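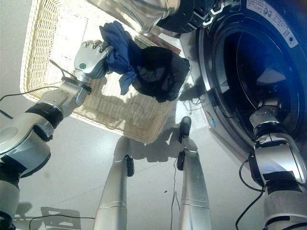
Laundry work at floor level, basket on one side and the front loader on the other.

Budget notes for a two-armed laundry cell
Posted Monday, January 21, 2019 by the Murkarik bench blog

The equipment request for this year went in on Friday. Several readers asked for the numbers behind it, so I am putting down how I arrived at them. The robot itself is already paid for and is left out. What follows covers everything that has to sit around it, plus the parts that wear.

The task is plain household laundry: cloths and garments out of a basket, into a front-loading washer, and back out. I first costed it in October as a single line called "accessories". That was a poor way to do it. The line was overspent before the washer was plumbed, and I could not say which part had caused it. This time each item has a line, a supplier and a replacement interval.

The washer line is the simplest. I looked at three ways of getting one: new, refurbished, or a dead machine with a working door. The dead one is tempting if you only want to practice loading. It stops being useful the first time you want to handle a load that has been through a cycle, and you then pay for a second delivery. I put in for a working machine and a drain kit. The door matters more than the drum size. Measure the opening, then measure the hand with the wrist fully bent, and leave room for the cloth.

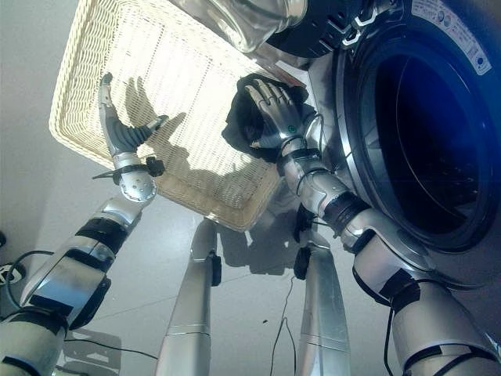 Cable management has its own line this year, and it is larger than I expected when I started the sheet. The Orkell sleeve comes in packs at $138, and one pack does a pair of arms with little left over. Floor runs are extra. The cables lying loose across the tile by the legs, and the one looping over toward the power strip, all belong under a low cover, and covers are sold by the length. Measure along the path the cable will take and add slack for the full reach of the arm. I measured in straight lines in October and had to reorder.

Hands come next. I do not budget for whole replacement hands, only for fingers and the wrist hardware. Dirnasow sells finger sets at $167 each, and I have put down six sets for the year. If we use fewer, they keep on the shelf. Their lead time is long enough that ordering on failure would leave the cell idle, and idle time costs more than the stock does. Marinho makes a cheaper set that fits the same mount. I have one on test and will not put it on the request until it has done a full month.
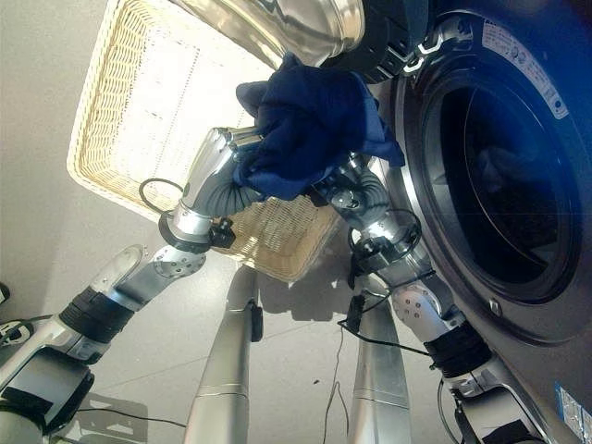
Consumables are the line most people forget. Cloth wears out when it is gripped and dragged all day, and worn cloth behaves differently from new cloth, so it should be replaced on a schedule. I allowed $100 for textiles, mostly dark, in mixed weights. Dark fabric is harder on the cameras, and I would sooner find the weak spots now. Baskets are cheap, but buy two of the same model at once. Suppliers change the rim shape without telling you.

Two items I cut: a raised platform for the washer and a second set of lights. The platform would make reaching easier, but it would also make the setup less like a normal laundry room. The lights can wait until we have a season of data on glare from the window side.

The sheet is reviewed next month. I will post the approved version with the cuts marked.

Comments (3)

tdrum44: Did you price a water leak tray? Ours was the first thing the building people asked for.

Author: It is under the drain kit line. I should have split it out.

pocketlathe: Agree on buying fingers ahead. We ordered on failure for a year and spent most of it waiting on parcels. Interested to hear how the Marinho set holds up.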